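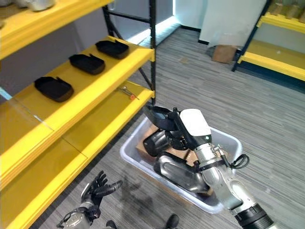

Oltemby Community Pantry, monthly meeting, October. Started 7:05 pm, Maarten Van Dijk in the chair, Wouter Van Beek taking notes. Last months minutes ok'd, no changes. Storage came up first – Maarten wants to know if we go for yellow metal shelving, black trays in a row on the middle shelf, everything easy to reach. General yes. Price still to come from Dewulf.

Search this site Enter keywords Go

Money: $456 in the account after the bake sale. $101 owed to Flineo for the van, Wouter to pay this week.

Winter coats – Troltlow church has 30 kids coats for us, need picking up before the cold. Wouter can drive. Sizes not known.

Opening hours: long talk, no vote. Morning slot is too busy, evening slot quiet. Try opening at noon for a month and see. Sign on door needs chnaging.

AOB: back door key missing again. Whoever has it please drop it off with Maarten.

Closed 8:30 pm.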